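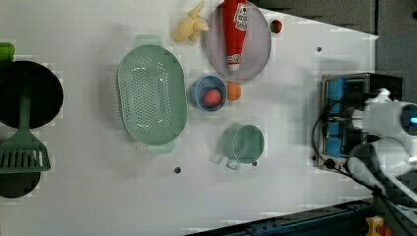

My scale never gives me the same number twice, one reader wrote in, so is it me or is it the scale? Fair question, and I've had it in different words ever since I put the first version of this guide up. My answer is that it's usually the table, sometimes the batteries, and now and then a crumb the size of a pinhead wedged under the plate. So this section goes slowly through setting up the Trenberg flat kitchen scale, from the box to the first proper weighing. If you've got the older Votton, most of it still works, and I've put notes in where the two part company.

Section 2. Setting up and zeroing

Before you start

You'll want the scale, its batteries, a dry cloth and a 100 g check weight. Mine is a Pathak, the plain brass sort with a knob on top, and it lives in an egg cup at the back of the drawer. You can do the first half without one, so don't let it hold you up if yours is still in the post.

Give yourself a clear patch of table with nothing leaning over it. I once spent a whole evening cursing a scale that had the handle of a saucepan resting on its corner (I was making marmalade, I had other things on my mind).

Putting it together

1. Lift the scale out with both hands under the body. Don't pick it up by the weighing plate, tempting as it is.

2. Take out the card spacer between the plate and the body. It's the same colour as the plate and very easy to miss! With the spacer still in, the scale switches on quite happily and then reads nonsense.

3. Turn the scale over onto the folded cloth and slide the battery cover towards the feet. On the Votton it lifts up from the side instead.

4. Fit the batteries, both of them new and both the same make. The springs are stiff, so push the flat end in first and let the other end drop.

5. Close the cover until it clicks, turn the scale the right way up and leave it alone for a minute.

CAUTION: Don't press down on the plate to check that it's "working". The sensor underneath is meant for flour and onions, and a good shove with the heel of your hand can bend it for ever. I've killed one that way and I'd rather you didn't.

Finding a spot for it

6. Put the scale where you mean to use it and press gently on each corner of the body, going round in turn. If it rocks, move it. A folded bit of paper under a foot will do for a day, but it squashes down and you'll be back where you started.

7. Keep it off tea towels, silicone mats and wipe-clean tablecloths. Soft things take up some of the load and you get a reading that creeps.

8. Keep it away from the hob, the open window and the top of the washing machine. My own kitchen has exactly one decent place and it's next to the bread bin, so that's where everything gets weighed, including parcels.

Note: If the scale has come in from a cold porch or a car boot, give it a couple of hours indoors before you go on. I skip this in August and never in winter.

Zeroing

9. With nothing on the plate, press the left-hand button once. You'll see all the segments light up and then a zero.

10. Wait for the little circle in the corner of the display to stop blinking. Everything you do before that is wasted, and I say so as a very impatient person.

11. Put an empty bowl on, press the same button again, and the display goes back to zero with the bowl still sitting there. Take the bowl off and you'll get a minus number. That's the weight of the bowl and there's nothing wrong.

12. For a big or lopsided container, a colander say, set it so the middle of the base is over the middle of the plate, and then get down to eye level and look along underneath. If any of it touches the table, the number means nothing. A small upturned tin between the plate and the container lifts it clear, and you zero the whole lot together.

Checking with the weight

13. Press for zero again with the plate bare, then stand the check weight in the middle. Handle it with the cloth.

14. Read the display. If it's within 2 g either way, stop there and go and bake something.

15. If it's further out than that, take the weight off, hold both buttons down and keep holding until the display shows 856. That's the code for adjustment on the Trenberg. Let go, put the weight back on when the number starts to flash, and wait for the beep.

16. Take the weight off, zero, and try it once more.

CAUTION: Only use a proper check weight for step 15. A bag of sugar with the weight printed on it won't do, and nor will a handful of coins. Once you've taught the scale something wrong, it'll go on being wrong with great confidence until you do it all over again.

Note for Votton owners: there's no adjustment code on yours. If it fails at step 14, try fresh batteries, try another table, and after that it's a job for the shop. I sent mine back to the counter in Stindutura and they swapped it.

Cleaning comes in the next section, but please don't hold it under the tap in the meantime.

Comments

The spacer! I've had this scale since spring and it was still in there. Every loaf explained.

Step 15 worked for me but I had to hold the buttons a lot longer than I expected. Don't give up when the screen goes blank, mine came back.

Could you say whether rechargeable batteries are all right? Mine shows the low battery sign as soon as I put them in.

Same with mine on rechargeables, it still weighs fine though. I just ignore the sign.

Is the Pathak weight worth the money or would a cheap set do?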